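Gripper build, part two: the fingers

2025-07-30
32 shares 3 comments

I said in the last post that I would write again when the Momeo could open and close without me pushing it. It can do that now, so this is the update.

The Momeo is the hand-held gripper I've been putting together at Trerum, the shared workshop I go to after work. You carry it about and pick things up with it, and it records what its camera sees and how far the fingers are open. The plan is to use those recordings later to teach an arm to do the same jobs. I don't have an arm yet. Jovita Tapia has one on order and has said I can use it on the evenings she doesn't need it.

Most of the time since the last post went on the slide. The two fingers are meant to move by the same amount in opposite directions, and mine didn't. The left one always got going first and the right one followed with a jerk. I took it apart four times. I blamed the grease, then the belt, and then I found that I had put one of the guide blocks in upside down. The blocks look the same from both ends unless you hold them up to the light. I have now marked the top of each one with a pen, and I'd suggest anyone building one of these does that before they do anything else.

Once that was sorted, the fingers met in the middle and stayed level.
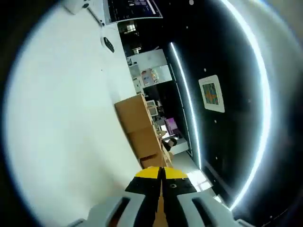

Fingers nearly together, brown boxes further back

They don't quite touch all the way along, and I've left them like that. If I wind the stop in any further the motor pushes against it and gets warm, and I'd sooner have a small gap than a cooked motor. The yellow tips were the easy bit. I went for a bright colour on black jaws so I could pick out the ends of the fingers in the recordings. The first pair I made were dark, and when I played the recordings back I couldn't tell where the finger stopped and the thing I was gripping began.

The board is a Turkeo, the small one. I had trouble with it dropping the connection to the laptop, and I spent most of a weekend on that. I changed the cable twice and reinstalled everything. In the end it was the power setting on the laptop, which was putting the port to sleep. There is a note on this in the manual, near the back, under a heading about storage.

Fully open, the fingers are now 98 mm apart at the tips. I wanted a bit more, but the slide came from Jaramillo and it's the length it is. The longer one is dearer and makes the housing stick out past your wrist. I tried it with a cardboard mock-up and kept catching it on my sleeve.

After that I wanted to set it loose on something ordinary. Up to then I had only picked up blocks of foam, and foam forgives you a lot. Boxes with a paper handle are harder. You have to come down over the handle with one finger either side, and if you are off by a little you fold it flat and have to stand it up again by hand. I also wanted them set out in a line so that the next one along is always in the way.
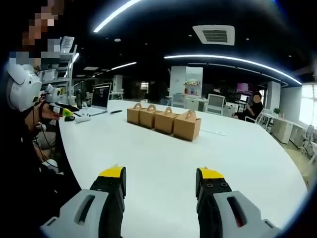 Can you use a gripper like this with one hand?

Most people can for short spells, but the weight sits forward of your hand, so it's worth swapping sides or resting your elbow on the table if you're doing more than a few minutes.

The longest session so far gave me 2742 lines in the position log before I stopped to look at it. The numbers run smoothly from open to closed with one exception. There is a step close to the closed end, always in the same place, where the reading sits still for a moment and then catches up. I think a tooth on the belt pulley is damaged. Jovita thinks the sensor magnet is off centre. I'm going to swap the pulley first as I already have a spare in the drawer.

Other things still on the list:

- shorten the cable, it pulls to one side
- proper screws for the finger mounts, two of the current ones are too long
- a trigger with a softer spring
- write down the settings somewhere other than the back of an envelope

The trigger is the one that bothers me most. It's fine for ten minutes and then my finger aches, and you can see it in the log, where the closing gets slower and slower towards the end of a session. I've ordered a few springs to try.

I'm hoping to have all of this done by October, when the arm should be here. I'll put the drawings for the guide blocks up before then, with an arrow on them this time.

3 comments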